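Squishy fingers, round two

So the numbers are in, and I'm a bit giddy!

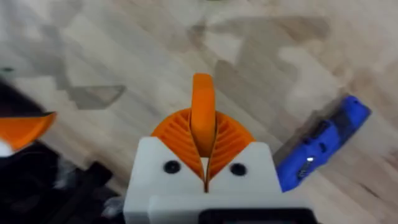

Quick recap for anyone who missed the March post: I've been trying to find out if a policy trained only on wrist camera views can cope when you swap stiff fingers for bendy fin-ray ones. We had 887 demos with the stiff pair, and I recorded 86 more with the orange ones (my shoulders are still complaining). Fine-tuned on the lot overnight, then ran 513 trials at the Pultarby bench.

The old policy kept closing too early. The new one waits, mostly. It still gets muddled on thin things lying flat, and I've got 2 theories about that, both probably wrong. Hanneke Mulder reckons it's the way the ribs spread across the view when the fingers shut, so she wants to try masking them out. I'm sceptical, but she was right about the learning rate, so masks it is. More when that's run!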